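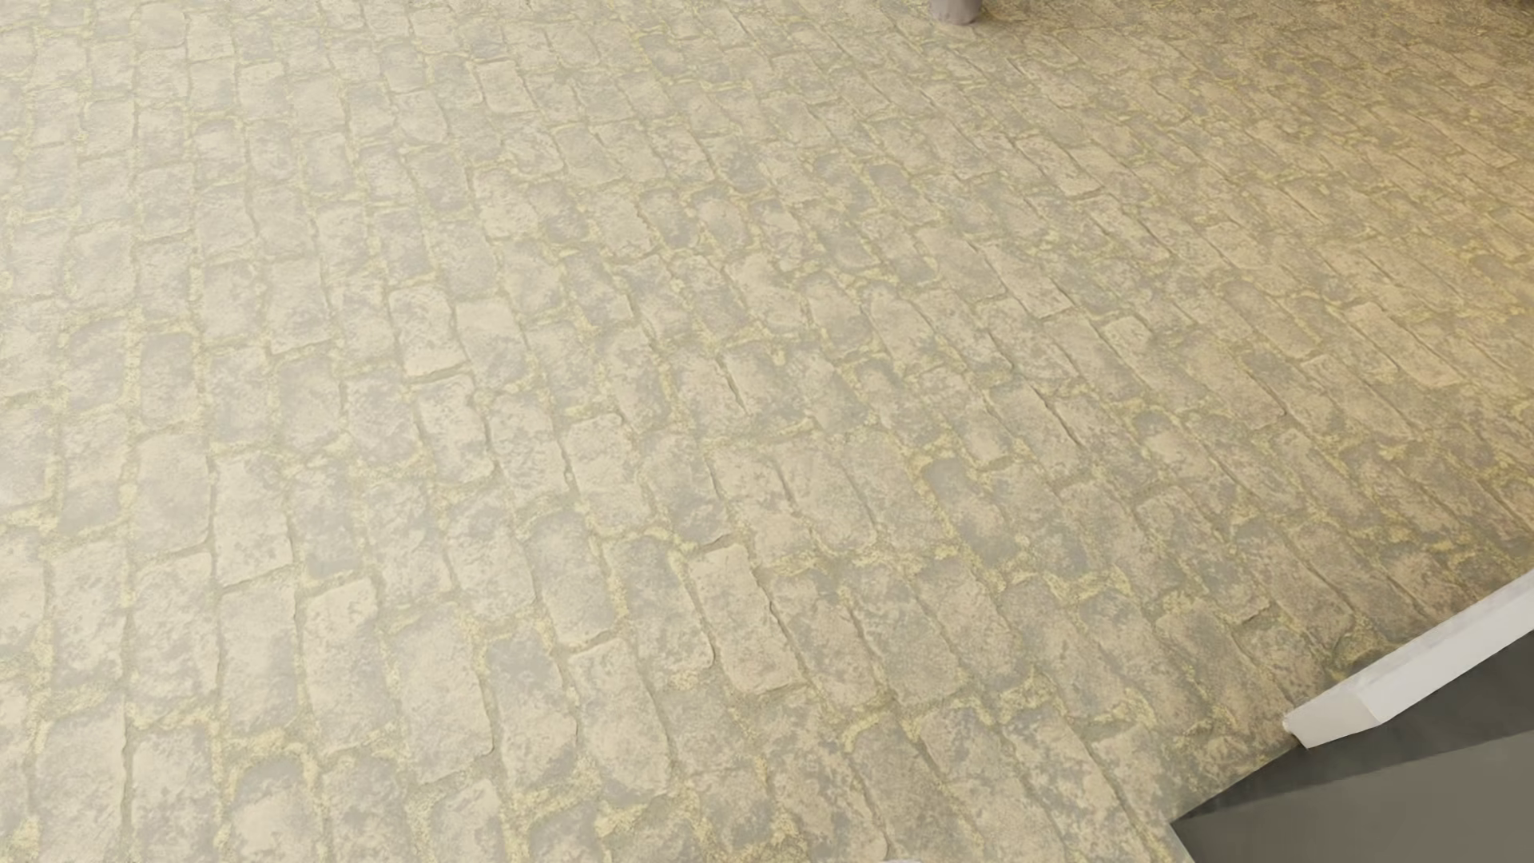
Why would you start with the floor when the robot's the thing that falls over, someone asked under my last thread. Fair question! Long answer coming, get a cuppa.

The machine is our Sosura, the tall white humanoid, and before it gets a new walking setup on the real legs it does the whole thing in Mikum first. Same joint limits, same foot size, same mass in every link (we hope). If the sim floor is wrong, everything you tune on top of it is wrong too.

And the cobbles are a lovely trap. They look like they'd turn an ankle, all those deep joints and yellow mossy bits, but out of the box the collision shape under them was dead flat. Gorgeous picture, billiard table physics. I tuned gait on that for two evenings before I clicked on the floor and looked at its properties. Ugh.

So step one, always: turn on the collision view and look at what the feet will touch. Do it before you touch a single gain.

Step two is friction. I keep one value for the whole floor to start with and set it lower than feels right. If the gait survives a slippery floor, it'll be fine on a grippy one. Going the other way I ended up with a robot that walked beautifully until it turned a corner, then did the splits.

Step three, the feet themselves. The Sosura foot is a flat plate with a rubber pad, and the pad on our real one has worn down 2 mm at the toe. Doesn't sound like much! Put that wear into the model and the toe-off changes straight away — you see it in the ankle torque before you see it in the walk.

(That wear is from 578 hours on the old pads, by the way. New pads are in the drawer. I want the worn numbers first so I can compare.)

We use cookies to improve your experience and show you more of what you like. Manage preferences | Accept all

Someone else wanted to know what controller we're on. It's the Hsu one, stock, with our own ankle gains. I've tried to leave the hips alone. Every time I fiddle with the hips I spend the next day putting them back.

Ankles are where the good stuff is. Ours were way too stiff. A stiff ankle on a bumpy floor means the foot lands on one corner and the whole body gets the news at once. I dropped the stiffness a bit at a time, left the damping where it was, and ran the same walk after each change.

One change per run. I write it on paper next to the keyboard, old value, new value, what the walk did. It's slow and a bit dull and I love it.

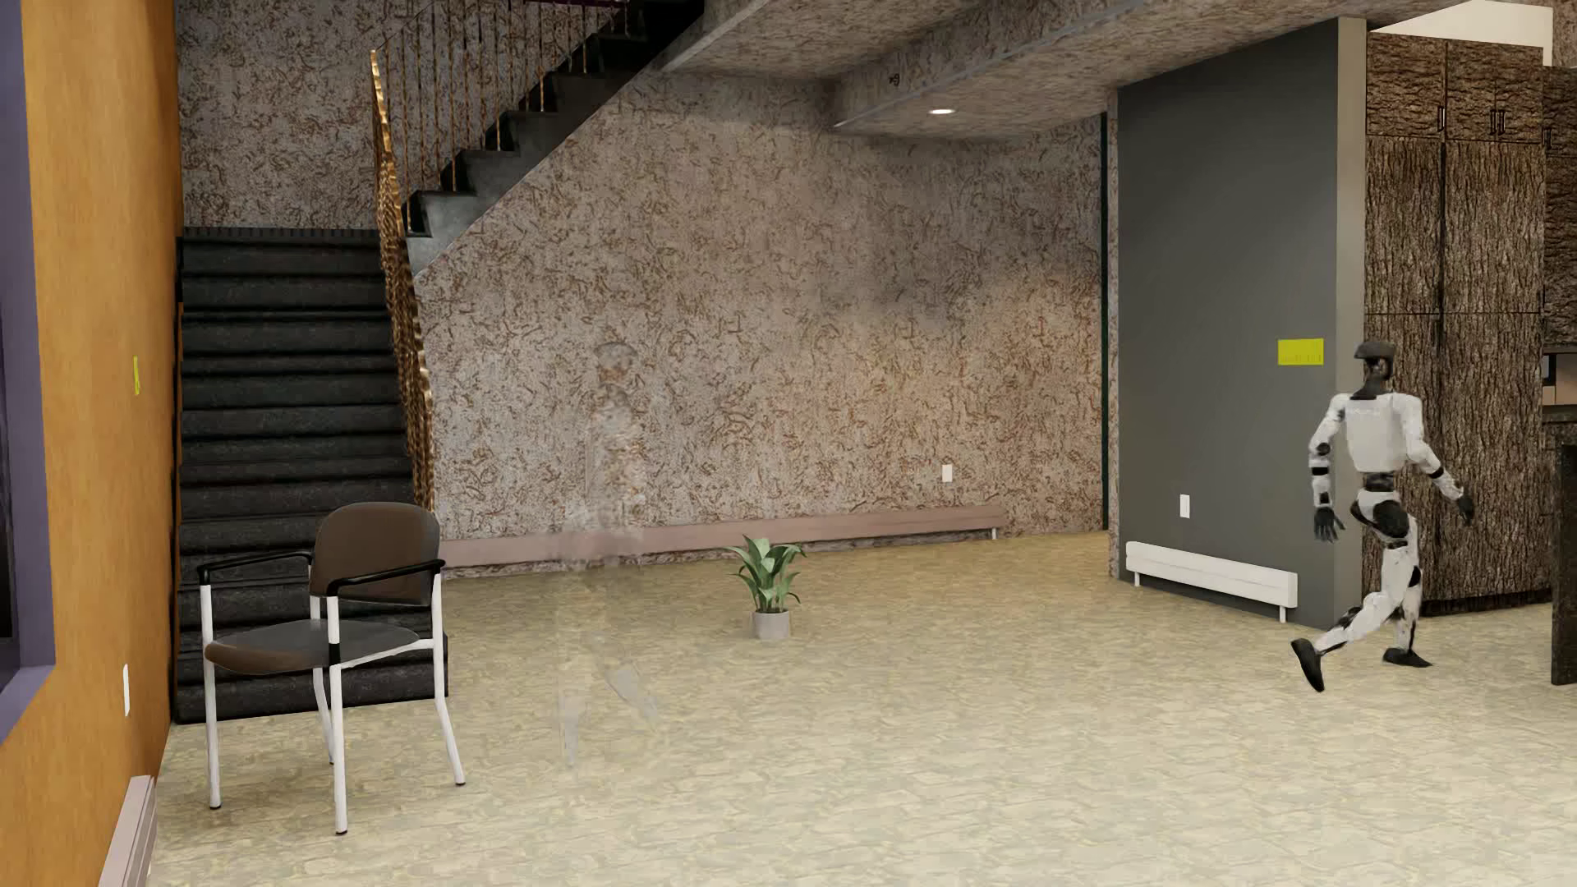 Sosura mid-stride beside the cabinets, back heel up, front foot flat.

I look for that back foot. With the stiff ankles it used to drag, and the toe would scrape for the first part of every swing. Now I want to see the heel come up properly and the toe go down before the leg moves through. Once you know to watch for it you can't stop, you start doing it to people at the shops.

Arms next. The elbows were swinging wide enough that I got nervous about furniture, so I brought the shoulder limits in a touch. In the sim a hand through a cupboard door costs you nothing. On the real one it costs you a finger joint, and those take ages to arrive.

Best run so far: 207 steps without a stumble, on the bumpy version of the floor, worn pads in the model. I may have yelled. The dog left the room.

The run after that fell over on step 7. Exact same settings, different starting foot. So there's something lopsided in there, and my money's on the left ankle zero. The real left ankle had its encoder replaced back in November and I copied the offset into the model by hand. I could easily have flipped a sign.

Tomorrow's job then: robot on the hoist, feet hanging free, both ankles to the mechanical stops, read the angles, write them down, do it again after it's warmed up. If left and right don't match I'll fix the offset on the machine and in the model together, so they can't drift apart again.

A couple of you asked for my checklist in one go, so:
- collision view on, look at the floor
- friction low
- measure the pads, put the wear in the model
- zero both ankles against the stops
- soften ankles, one change per run
- start on the left foot AND the right foot
- only then the real legs

That second last one got added today, obviously.

The Jesside folks run a heavier build with the same feet and reckon they clean the pads with a damp cloth before every session. I'd only been doing it when they looked grubby. Starting tomorrow they're getting wiped every time, and I'll log the grip before and after.

If you've got a Sosura with the older ankle boards, tell me what stiffness you landed on! Mine's still coming down and I'd love to know where yours stopped. I'll post the ankle angles once it's off the hoist.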